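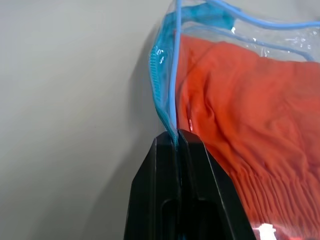 Grasp closure check, August 6, 2019. Still fighting the rule that decides whether the gripper is holding a thing or merely holding itself. The old rule was a single number: if the fingers stop short of fully closed, you have something. It works beautifully on the pan handle and on anything else with the decency to be thick. On the zippered pouch it is useless. With the teal zipper tape and the blue piping clamped between the fingertips, the two fingers meet along what looks like one unbroken seam, and the encoder agrees with the eye: closed, nothing here, please try again. So the planner tries again. It opens the gripper, throws away a perfectly good pinch, and goes looking for the pouch it was holding.

I spent the morning in the logs. Markex (our logger, which I wrote and therefore can't complain about) had 3,426 closure events with the fingers at or near the end stop. I pulled the ones on thin stuff and replayed them by hand. The gap reading is hopeless. Noise on the finger position is bigger than the thickness of the film, and the zero drifts as the pads wear in. I rezeroed twice and got two different zeros, each very sure of itself.

Motor current is better. Closing on air, the current climbs in one clean step when the pads meet. Closing on piping or tape, there is a soft shoulder before the step, because the stuff has to squash first. On film alone the shoulder is so short that I can only find it if I already know where it is, a skill the code lacks.

Version one of the new check, in Lobo, branch name thin-things:

1. Record current over the last part of the close, at full rate. Do not let the smoothing filter anywhere near it.
2. Compare with the air-close template for that gripper. Left and right need separate templates. I tried sharing one and got what I deserved.
3. If the shoulder is there, call it held. If it isn't, call it unknown. Do not call it empty.
4. On unknown, lift a little and ask the wrist camera whether the stuff at the fingertips moves with the fingers.

Step 4 is where the trouble moved to. The wrist view is good for this in principle: the fingertips sit in the same place in every picture, so anything gripped should stay put while the background slides. The tracker, however, likes corners and bright dots, and a plastic pouch is mostly bright dots. Every glint on the film is a feature as far as it is concerned. Glints do not travel with the plastic. They go wherever the lights and the wrinkles send them, and the tracker follows loyally, then reports that the pouch is leaving in several directions at once.

Two things I tried on the glare:

Masking saturated pixels. Helps with the big white patches. Does nothing for the small specks, which aren't saturated and are more numerous.

Tracking only on the zipper teeth. Very nice when they are in view. The pattern repeats, so the tracker will happily slip by one tooth and feel great about it. I limited the search window to less than a tooth spacing, and then it lost track on fast lifts. Slowed the lift. Duarte Antunes came by, watched a lift, and asked whether it was paused.

The next idea is color. The folded orange-red thing inside is a large, saturated blob with soft texture, and the tracker ignores it completely for being insufficiently pointy. Inside the pouch it can shift a bit, so it is no good for exact motion, but I don't need exact. I need to know whether it came along. Coarse blob motion from the orange, fine motion from the blue trim when there is any, and the specks can go off and do what they like.

Segmentation from the head camera, meanwhile. I had hoped Clurnell would give me a pouch mask good enough to pick the pinch point on the trim without a hint. It gives me the orange blob with a nice crisp outline and leaves out the clear margin around it. In other words it finds the contents and regards the pouch as a rumor. Pinch points computed from that mask land on the contents, where there is no edge to pinch. Growing the mask outward by a fixed amount gets to the trim on the near side and overshoots where the rim curls. On one run it grew right into the pink fuzzy thing, and the right arm set off for that with great confidence.
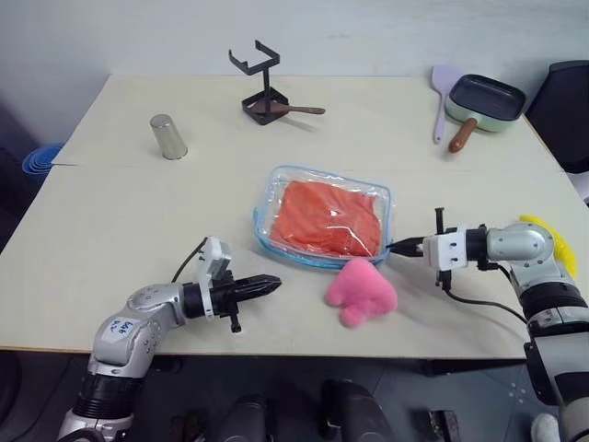 Sólveig Norðdahl, in the margin of the shared copy: stop growing the mask and fit the trim directly. It is a thin blue closed curve on a cream background, which is about as kind as a perception problem gets. Seed from the orange, search outward along rays, keep the first blue you hit, and throw away any ray that hits glare first. Also your step 3 will send everything to unknown on a cold gripper, check the grease.

Annoyingly, yes to the rays. I had it coded before lunch was over. Over 282 saved head views, the ray fit gives a usable closed curve in all but 33, and nearly all of those failures have glare over a long stretch of the rim. For these I now keep the part of the curve I believe in and only allow pinch points there. A partial edge is fine. I only have two fingers to put on it.

Also yes to the grease, which I like less. The first few closes after power-on draw more current all the way down, and the shoulder drowns in it. Added 7 warm-up closes on air to the startup routine, and they double as the template recording, so now the template is fresh each time and I can delete the calibration file that everyone kept overwriting.

Loose ends:

Planner still treats "unknown" as a failure in one place, in the retry logic in Furley. Find it. It is not where the comment says it is.

Approach angle for trim pinches is hard-coded to straight down. It should follow the curve normal, at least on the side where the rim stands up.

Air-close template for the left gripper has a bump halfway that the right one doesn't. Could be the cable. Could be me. Record it again with the cable tied back before blaming either.

Merged the ray fit. Not merging the current check until it has survived a cold start that I wasn't standing next to.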